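Section 3. Planning and budgeting for a manipulation cell

3.1 Scope of this section

This section is intended for departments that are preparing to buy a single-arm manipulation cell and have not yet placed an order. It covers the choice of site, the equipment list, the preparation of the budget and the steps to be completed before delivery. Installation and commissioning are dealt with in Section 4.

The section should be read by the person who will hold the budget and by the person who will be responsible for the cell once it is in use. Where these are the same person, a second reader should be appointed before the request form is submitted.

3.2 Before requesting a quotation

1. Write down the tasks the cell is expected to carry out in its first year. State the largest and smallest objects to be handled and the heaviest load, including the weight of the gripper.

2. Compare the load with the rated payload of each arm under consideration. The payload given in a supplier's brochure normally includes the gripper.

3. Measure the proposed site. Record the floor area, the ceiling height, the width of the narrowest door on the delivery route and the position of every power outlet.

4. Confirm with the building office that the floor and the wall or frame on which the arm will be mounted are suitable. Attach the written reply to the request form.

5. Decide who will be trained. At least two members of staff must be trained before the cell is switched on for regular work.

Note: A quotation obtained before step 3 is complete will not be accepted as part of a request. Two requests were returned last November for this reason.

3.3 The equipment list

The equipment list is divided into four groups. All four must be filled in, even where the entry is "already held".

Group A: Arm, controller, teach pendant and emergency stop.

Group B: Gripper, spare fingertips, mounting plate and fasteners.

Group C: Work table, side benches, clamps, hand tools, cable supports and lighting.

Group D: Task objects, storage boxes, cleaning materials and other consumables.

Groups A and B are usually supplied together. The approved suppliers at present are Dalletti and Noonan. Zendix may be used for Group B only. Requests to add a supplier should be sent to Amerley Mensah in Purchasing, with a copy to the head of department.

Groups C and D are the ones most often left short. Departments tend to assume that tables and tools can be found on site, and then have to make a second purchase at a higher price. A cell in daily use needs more surface than the work table alone provides.
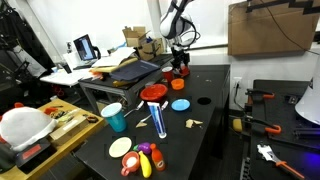
Separate surfaces should therefore be costed for the task itself, for tools and fixings, and for paperwork and a computer. Each surface should be entered on its own line. The work table should be reserved for task objects while the arm is powered.

Objects for household and kitchen tasks may be ordinary shop goods or toy versions. They are inexpensive, but they wear and go missing, and the same item may not be on sale a year later. Buy duplicates at the outset and keep one full set in a labelled box.

Caution: Do not include glass or sharp objects in Group D without a written risk assessment signed by the safety officer, Kwame Mensah.

3.4 Preparing the budget

1. Enter the quoted price for each line in Groups A and B. Do not combine lines, even where the supplier offers a package price.

2. Enter the cost of Group C. The standard side bench is listed in the Femel catalogue as item 322.

3. Enter an opening sum of 200 pounds for Group D. A larger sum may be requested if the task list written under 3.2 supports it.

4. Add delivery, insurance in transit and the removal of packing materials.

5. Add training for each named member of staff.

6. Add yearly running costs, including servicing, replacement fingertips, software licences and the renewal of Group D objects. These must be shown for every year of the planned life of the cell.

7. Send the completed budget to Dede Aryee for checking. Budgets received by noon on a Tuesday are reviewed in the same week.

Note: Running costs are charged to the department and cannot be moved to the central equipment fund after approval.

3.5 Lease or purchase

A lease may be considered where the planned work will last less than two years, or where the department expects to change to a different arm. Ask the supplier to state in writing who pays for fingertips, who pays for call-outs and what condition the arm must be in when it is returned. Groups C and D are always purchased.

3.6 Placing the order

1. Submit Form 19 with the budget, the site measurements and the reply from the building office.

2. Wait for the order number. Verbal approval is not sufficient.

3. Agree a delivery date with Salamatu Dogbe in Stores, who will arrange lifting equipment and access.

4. Have Group C in place before the arm arrives.

5. On delivery, check every item against the equipment list and report any shortage to the supplier and to Stores on the same day.

Caution: Crates containing the arm must remain closed until a trained person is present. Opening them earlier may affect the supplier's warranty.

Questions about this section should be addressed to Teguh Hutapea, Equipment Planning.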